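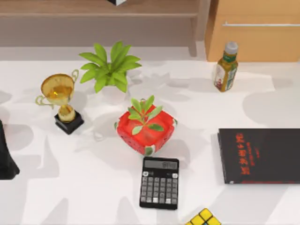 7 Mar 2018

Desk finish trials, Wesstead top. Third coat of the Imum white went on first thing, foam roller again, brush marks on coat two were awful. Sanded back with 240 beforehand, light pass only, wiped down twice. Room at 16 degrees, bit cold for it really. Tin says leave 35 minutes before touching. Left it longer, went to ring Tikley about the hinges.

Hinges still not in. They have the order from January, wrong finish on it, have asked for brass again. Ring back if no email.

Coat looks flatter than the January batch. Same tin? Check lid. Might be that I stirred it properly this time.

Test strips: mug ring came off A and B with a damp cloth, C has a faint brown mark that wont shift. C was the one with no sealer so fair enough. Pencil rubs out of all of them. Biro doesn't. Try meths on an offcut, not on the strip.

Juntunen offcuts weighed before and after the soak, first one 189 g dry, forgot to write the wet figure down so that one is no use. Do it agian with the next piece.

Used most of the roller sleeves, get more. Also masking tape, the decent sort, the cheap stuff pulled a bit of edge off on the left corner. Touch in tomorow before coat four.

Leave extractor on low overnight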